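Ticket: Mail-in form drops the second line of the address
Product: Stomico order module, Jiststead storefront
Status: Closed, fixed
Priority: Normal

Summary
Customers who type an apartment or suite number on the second address line see it on the confirmation page. The packing slip prints without it. Parcels go out to the building with no unit number and some come back.
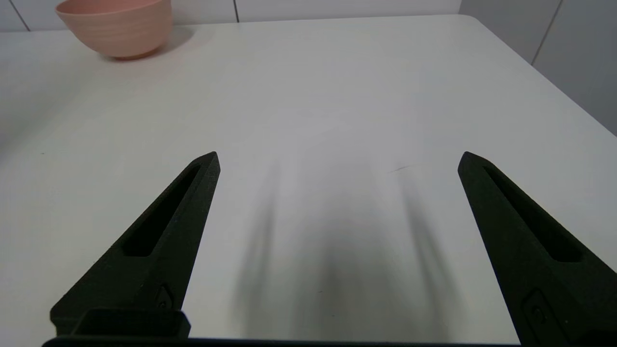
Logged by: Storefront Support Desk, September 1, 2022

The shop sells snacks and small kitchen goods and ships everything from one packing room. Slips are printed from the Stomico order screen. Labels are printed from Abugri, which pulls the address from the same order. The labels are wrong in the same way as the slips, so the printer was ruled out early.

Steps to reproduce
Place an order as a guest. Fill in both address lines. Confirm. Open the order in the back office and print the slip. Line two is missing every time.

Place the same order while logged in with a saved address. Line two prints fine.

What was tried
Cleared the template cache and printed again. No change.

Switched the slip template back to the stock one. No change, so our own edits to the template are not the cause. I put the custom one back afterward.

Exported the order as a text file. The field is there under address_2 but blank. The confirmation page must be reading it from the browser session and not from the saved order — that explains why customers never report it at checkout.

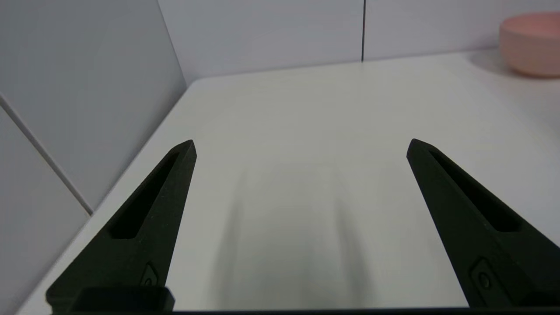 Tabletop, white surface.

Checked the change log. The guest checkout form was replaced in March. The old form named the field address_2. The new one names it unit. Nothing maps one to the other, and the save step throws away any field it doesn't know.

Workaround while open
Set the store to require an account at checkout, or ask for the unit number in the order notes. We used the notes. The packing room wrote the number on the label by hand. Slow, but no parcels came back after that.

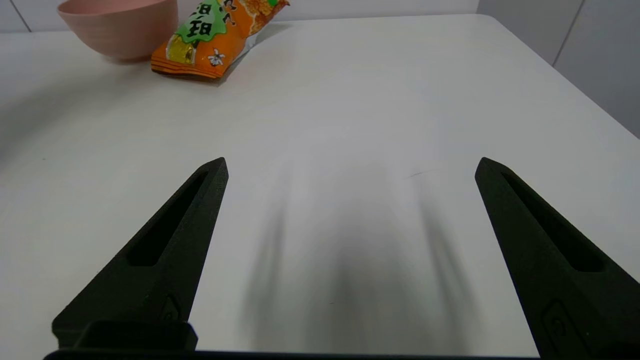 The reply from the module's support queue was that a patch already existed but had only gone out to stores on the Trerovero host. They asked for our store version and whether we had changed the save step ourselves. We had not. They sent the patch the same afternoon.

Applying the patch
First attempt failed with a permissions error on the forms folder. Changed the owner of the folder to the web user and ran it again. It finished with 2 warnings, both for language files we don't use.

Tested with 20 guest orders, a mix of apartments, suites and plain houses. All slips and labels matched what was typed. Orders placed before the patch are not repaired — the unit number was never stored, so there is nothing to recover. Open ones have to be checked with the customer before shipping. 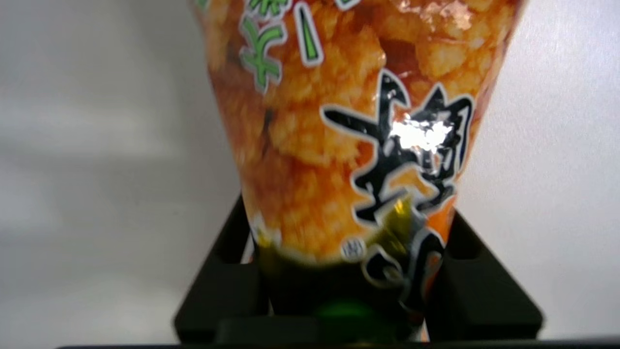

Packing room asks if they can stop reading the order notes now. Yes for new orders. Keep reading them for anything placed before the patch until those have all shipped.

Left to do
Take the extra sentence about unit numbers off the checkout page. Add a guest order with a second address line to the test list we run after each update.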